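Kutex - datos del proyecto de manipulación de tela
README (léelo antes de bajar nada)

Qué es
Demostraciones grabadas por el club de robótica para el proyecto final. Tarea: sacar prendas pequeñas de una cesta rosa de plástico y dejarlas en la mesa. Dos manos, dos pinzas de mano. Nada de teleoperación, el brazo ni lo tocamos hasta la segunda fase.

Responsables: Spyros Delić (grabación, calibración) y Fatos Georgiev (etiquetas, scripts, este README). Dudas de formato a Fatos, lo demás a Spyros.

Contenido
- 1.744 episodios en total
- 47 apartados en la carpeta revisar/, no usar para entrenar
- 3 vistas por episodio: cabeza, pinza izquierda, pinza derecha
- anotaciones en texto, una línea por episodio, en español

Montaje
Mesa de madera clara con una lámina blanquecina encima. La cesta va sobre la lámina, con asas a los lados. Dentro, telas revueltas: negras, una crema, algo lavanda. El operador de pie delante, una pinza en cada mano, cables hacia atrás.

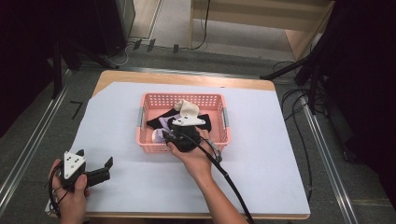 El orden de las prendas es libre. Al principio lo fijamos y fue un error, la política aprendía la secuencia y no miraba nada. Desde la tanda 2 el operador elige. Si se engancha una prenda con otra se sigue grabando y se marca "enganche" en la anotación. Si se cae al suelo: parar, episodio a revisar/.

Cosas que hay que saber de la tanda 1
- las anotaciones usan "cesto" y "cesta" sin criterio, el script normaliza.py lo arregla
- faltan las marcas de enganche, no las vamos a poner a mano
- los nombres de fichero llevan espacios. Perdón. Entrecomillad las rutas

Vistas de pinza
La cámara va montada en la propia herramienta, asi que los dedos negros salen siempre abajo. No recortarlos. Fatos probó a enmascararlos en diciembre y el agarre empeoró bastante; el código sigue en la rama vieja por si alguien quiere repetirlo.

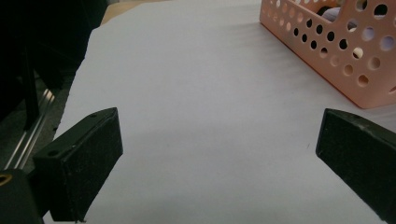
Apertura de la pinza: normalizada, 0 cerrada y 1 abierta del todo. En la tanda 1 estaba al revés, ya corregido en los ficheros nuevos. Si tenéis una copia antigua borradla y bajad otra vez, no mezcléis.

Sincronización: las tres vistas se alinean con el reloj del portátil. Lo que se desalinea más de 50 ms se descarta al convertir. El conversor avisa por consola pero no para, leed el log.

Estructura
datos/tanda1
datos/tanda2
revisar/
scripts/ (convertir.py, normalizar.py, ver_episodio.py)
Nota: normaliza.py y normalizar.py son el mismo, hay que unificar el nombre.

Antes de grabar
Calibrar las dos pinzas, abrir y cerrar tres veces, comprobar que la lámina no se ha movido. Cada episodio empieza con las pinzas abiertas y vacías.

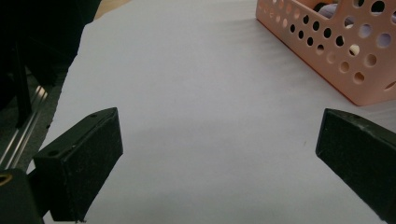
Particiones: entrenamiento y validación van por operador, no por episodio. Está en particiones.txt. No las rehagáis al azar, que luego los números no se pueden comparar con los del equipo Zarkix.

Limitaciones
Una sola mesa, una sola cesta, luz de techo. Pocas prendas distintas. Manos de operadores diestros, los dos. Con otro fondo no lo hemos probado y no esperamos gran cosa.

Pendiente
- [ ] unificar nombres de scripts
- [ ] repasar revisar/, alguno se podrá salvar
- [ ] subir los pesos del modelo base (Spyros)
- [ ] traducir las anotaciones al inglés, si da tiempo

Uso
Libre para prácticas y trabajos de clase. Fuera de eso preguntad primero. Si lo citáis, poned "Kutex, tanda 1 y 2" y el nombre de los dos responables.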